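Share (2) | 0 comments

Unit 4 handout – comparing fingertips on soft goods
Robotics lab, Brerham. Notes by Kaj Laxdal, typed up between sections so forgive the speling.

Covers the lecture and the bench part. Bring it to the June session, printed or on a tablet, don't care which. Read the force section BEFORE you touch the sliders.

Wrist camera view, what you get on the left monitor: 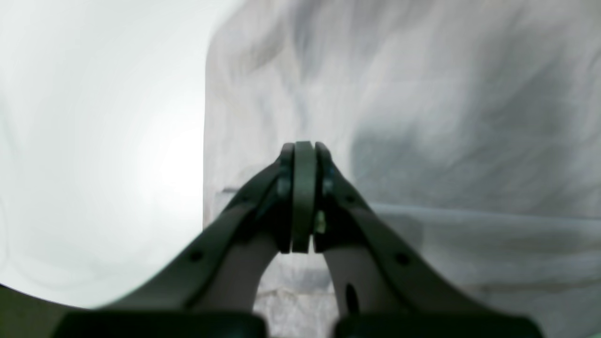
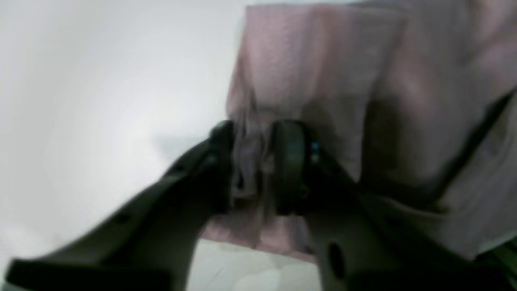 1. What we're comparing

Two fingertip sets, same gripper body, same arm, same controller. Only the tips change.

Set A – Rikau hard tips. Stiff, thin, fairly smooth face. Gets into narrow gaps. Doesn't give much.
Set B – Hordiienko soft pads. Rounder, grippier, thicker. Needs more room on the way in.

Question for the lab: which set gets a single layer of cloth off a surface, lifts it, and lets go of it where you asked? Three separate things. Last year most groups scored only the lift and called it done. Release matters just as much. A tip that grabs everything and drops nothing is no use on a folding job.

Don't compare A on towels with B on shirts. Same cloth, same start pose, same speed, change the tips, go again.

2. Why cloth is hard (short version of lecture)

Rigid block: close fingers, they stop, you know the width, you know you have it. Cloth: fingers close almost all the way whether you have one layer, two layers or nothing at all. Finger width tells you very little. Motor current tells you a bit more. Camera tells you most of the rest, when it isn't blurred or blocked by the fingers themselves.

Cloth also moves before you touch it properly. Push down and it slides or bunches. Come in from the side and it rolls ahead of the tip. So the approach is half the grasp. Write down your approach angle every time, even if you think it didn't change.

Terms you'll need:
– pinch: tips meet with cloth between them, fold stands up
– scoop: one tip goes under, other comes down on top
– drag: tips touch, pull sideways, then close on the wrinkle
– slip: cloth was held, then isn't, and you didn't command an open

We only do pinch and drag this unit. Scoop is Unit 5, needs the thin plate under the cloth.

3. Reading the wrist camera

The camera rides with the gripper, so the fingers are always in view and always in about the same spot. Good thing – use them as your reference. If the fingers shift in the image between runs, the mount is loose. Stop and tighten it, then redo the last run.

Pink cloth picks: look at the fold between the pads. A pinch makes a ridge. If the ridge is there, you have cloth. How many layers, you can't tell from the ridge alone, so lift a little and look at what hangs underneath.

Pale cloth on a pale surface is the nasty case. Edges go missing. Creases look like edges and edges look like creases. If you train your eye on the pink you'll do badly on the white, so do some white runs early.

Blur. The fast preset smears the image during the move. You can still see shapes and colors, not weave. For scoring, pause after the close, wait for the picture to settle, then grab your still. Don't score off a moving image. If the blur stays after the arm has stopped, call me over, the lens may need refocusing.

Exposure: lock it. Auto exposure hunts when the white surface fills the view and the fingers go nearly black.

4. Force settings

Start low. The controller slider is in percent of max, not newtons, and it isn't linear at the bottom end.

Set A: start at 34. Go up in small steps until the lift holds.
Set B: same start, same steps. Expect to stop sooner, the pads have more grip. Maybe. That's a prediction, check it.
Neither set goes over 70 on cloth. Above that the hard tips can leave marks and the soft ones squash out sideways, and then your width reading is junk.

Write the lowest setting that worked. Also write the one just below it that didn't. The pair is the result, one number on its own tells me nothing.

5. Procedure

a. Home the arm. Check the e-stop. Really press it.
b. Fit tip set A. Fasteners snug, not cranked.
c. Close on nothing. Tips should meet evenly. If one side leads, re-seat.
d. Lay out the cloth. Use the tape marks for the corners.
e. Run the pinch approach, stop after the close, take still.
f. Lift to the low height. Hold. Take second still.
g. Move to the drop mark, open, and watch whether the cloth lets go clean or hangs on a tip.
h. Log it. All three scores, pick / hold / release.
i. Repeat, then drag approach, then swap to set B and start over from c.

Speed stays on slow for everything scored. You can play with fast at the end if there is time, log it on a seperate sheet.

6. Log sheet columns

run / tip set / cloth / approach / angle / force / pick / hold / release / layers / notes

Score each 0 or 1. No halves. If you want to give a half, give a 0 and explain it in notes. Layers is your best guess after the lift, put a question mark if unsure. Question marks are fine, blank boxes aren't.

File naming: group, tip set, run number. Put stills in the Filtstead folder on the lab drive, not on the desktop. The desktop gets wiped.

7. Things that went wrong last time

– Group compared tips after somebody changed the arm speed in between. Whole table useless.
– Lint on the soft pads. Grip drops off slowly and looks like a force problem. Wipe between sets.
– Re-using a cloth that had been pinched in the same spot over and over. It keeps the crease and becomes easy to grab. Shake it out, rotate it, lay it flat again.
– Counting a lift as a hold. Hold means it's still there after the wait.
– Camera cable pulled tight at full wrist turn. Leave slack. Check slack before homing.

8. Write-up

One page plus your log. I want:
– lowest working force for each tip set, per cloth, with the failed setting below it
– one still of a good pick and one of a bad one, with a line each on how you can tell
– release results, separate from pick results
– which tips you'd fit for a pale cloth job and what would change your mind

No theory section. No history of grippers. Don't tell me set B is "better", tell me at what and by how much.

If your results go against the lecture, fine, hand them in as they are. The pads are a newer batch than the ones I used for the slides and I haven't re-run everything.

9. Reading before Unit 5

Course reader, the chapter on contact and friction, skip the derivations. Then the short one on tactile sensing. We'll use the same cloths with the scoop plate, so keep your log, you'll need the pinch numbers to compare against.

Sign up for bench slots on the sheet outside room 410. Max two groups per slot. If you miss yours, email me, don't just turn up.

– K.L.

Was this page useful? 2 shares
We use cookies to keep you signed in to the course pages. Accept | Manage settings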